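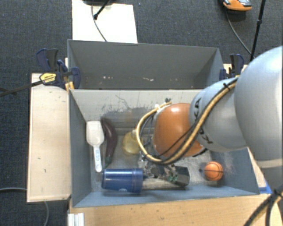

The cleaning of open storage containers is a small matter in most workplaces, and for this reason it is seldom written down. In the depots of our study, the shelves and the floors had a cleaning plan, but the containers had one in very few cases. It was commonly assumed that a container is cleaned by its own use, as the goods go in and out and take the dirt with them. Our observations do not support this assumption. Where a metal container is in regular use, the dirt is moved to certain places and stays there. A typical case is given in Figure 4, in which the floor of the front bin is scuffed and dusty and the dark smudges lie along the far wall, while the floor of the bin behind it carries small white specks. We call the first kind "rubbed soiling" and the second kind "loose soiling", and we keep these two terms in the rest of the paper. The terms refer only to the appearance and say nothing on the origin of the material.

The distinction was introduced after the pilot visits in July. At that time the assessors gave one mark for the whole inside of the container, and their marks disagreed often. When we discussed the disagreements, we found that one assessor looked mainly at the discolouration, and another looked mainly at what could be wiped off with a finger. Both ways are reasonable, but they do not measure the same thing. In the main survey, therefore, each container received two marks, one for rubbed and one for loose soiling, on the Stanwood scale from zero (none visible) to four (the floor is fully covered). The assessors were asked to give the marks before touching the surface.

The main survey covered 2,335 containers in the depots of Wendurau and Lusach. Of these, 754 were of sheet metal, and the others were of plastic or of coated board. Containers with a lid were left out, as were containers that had been taken from the shelf for repair. The depot in Wendurau holds mainly household fittings, such as hinges, handles and tap parts. The depot in Lusach has a more mixed stock, and it also receives returned goods from the shops, which often arrive without their packaging. We expected that this difference would be visible in the marks for loose soiling, and it was so.

4.2 Position of the soiling

For the sheet metal containers we also noted where the soiling was strongest. The corners and the line where the floor meets the wall were the most frequent places for both kinds. The middle of the floor was seldom the worst part, even in containers with a high mark. The staff in Wendurau explained to us that they pull the goods towards themselves when they search for a certain item, and push the rest back. This would fit with rubbed soiling at the rear wall, but we did not record the movements of the hands and we cannot give it as a result.

The shape of the wall seems to have some importance as well. In containers with slanted walls, a brush can follow the surface down to the floor without much effort. In containers with upright walls, the brush meets the corner at a bad angle and a narrow line of dust remains. The staff knew this very well. In Lusach they kept an old paintbrush with shortened hair for the corners, and they preferred it to the tool which the depot had bought for the purpose.

4.3 Wiping test

To see how much of the soiling can be removed by simple means, we chose 20 sheet metal containers from the Lusach depot and wiped each of them once with a damp cotton cloth, and then a second time with a cloth and a mild soap. The marks were given again after each step. Loose soiling was almost completely removed by the damp cloth alone. Rubbed soiling became lighter after the soap, but in most of the containers it did not disappear, and in several of them the mark did not change at all. Part of what we had marked as rubbed soiling must therefore be counted as wear of the surface. A longer treatment with a stronger cleaner was not tried, as the depot did not wish to have it near the goods.

This result has a practical side. If a depot judges its containers by eye and wants all of them to look like new, it will spend much time on marks that cannot be wiped away. We suggest that the loose soiling should decide when a container is cleaned, and that the rubbed soiling should be looked at only once a year, for instance together with the stock count.

4.4 Limits

The two depots belong to the same owner and buy their containers from the same supplier. An earlier survey in Ichikawa included more than 2,000 containers, but it used a single mark and did not separate the materials, so that a direct comparison with our data is not possible. The lighting was also not equal in all aisles. In the darker aisles of Wendurau the assessors used a hand lamp, and a lamp held low makes fine dust easier to see than the ceiling light does. The marks for loose soiling from these aisles may be somewhat too high.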